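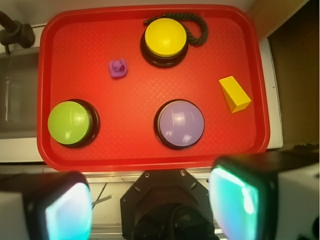

Odds and ends on the red tray, duck included.

Picked the hull back up on Saturday. For anyone new: I'm building the Prurkari, a small coastal freighter, from scratch. No kit exists. I'm working from two sheets of drawings that Wajid Awan traced off the yard plans years ago, plus whatever photos people send me.

The keel and frames have been done since May. Frames are 2 mm ply, cut on the scroll saw. Frame 7 was out of line, and I didn't catch it until I laid a batten along the side and saw daylight under it. Packed it out with a strip of card and thin CA. It'll disappear under the planking.

Planking is lime strip. I soak it in a length of drainpipe with a cap on one end, then clamp it dry around a form before it goes anywhere near the hull. If I try to bend it and glue it in one go, the stern planks crack at the tuck every time.

I got five strakes on each side before I had to stop and cut a stealer. The drawing shows the plank ends running straight into the sternpost, but they get so narrow back there that you'd be gluing splinters.

Someone asked about glue. Yellow wood glue on the frames, CA only as a tack at the ends. I used CA for the whole hull on my last boat, the Jeltholm, and two seams opened up over the winter. It sits in a shed with no heat, so that could be part of it.

Sanding started Sunday night. 80 grit on a long block to knock down the ridges, then filler, then finer. I went through the plank once on the port side, just above the bilge. Backed it from inside with a scrap of strip and glue. Do this before the deck goes on, while you can still get a hand in there.

Adeel Magsi says I should skip the filler and go straight to glass cloth and resin. I don't disagree, but the resin only bridges small dips and I have a few that aren't small. Filler first, cloth after. I have some 25 g cloth left from the last one and it lies down well around the bow.

Now the part I've been putting off - plating. The real ship was riveted and you can see the plate laps clearly in every photo. I'm going to do them in thin styrene, overlapped the way the yard did it. In and out strakes, so every second row stands proud.

Jeanine Leemans did a tug this way and sent me her marking-out method. She wraps the hull in masking tape, draws every plate on the tape, peels it off and uses it as a pattern. Slow, but her plate lines run true from bow to stern. I'll copy it.

Rivets are still undecided. At this scale they'd be very small, and a lot of builders overdo them. I tried a pounce wheel from the back of a test piece and it looked like a zipper. Tried small dots of white glue from a needle and that looked better, but the spacing wandered. More tests to come.

Running gear: one shaft, a three-blade brass prop, and a Drarix 600 motor I already had. It's more motor than she needs. Geared down it should be quiet enough. Stuffing tube is in and lined up, and the shaft turns freely with two fingers.

Rudder is brass sheet soldered around the stock. My first one came out with a twist because I clamped it at one end only. The second one is straight.

Deck fittings can wait, with one exception. Rukhsana Shaikh found a photo of the Prurkari tied up at the Kazmi dock, and it shows the forward winch from the side. My drawing has it facing the wrong way. I hadn't built it yet, so no harm done.

Question for anyone who has plated over glassed wood: did you scuff the resin and use contact cement, or thin epoxy? I've had contact cement lift on a hot day at the pond and I don't want to do this twice.

Next post when the second side is sanded - probably a couple of weeks. The starboard bow still has a flat spot I can feel with my thumb but can't see.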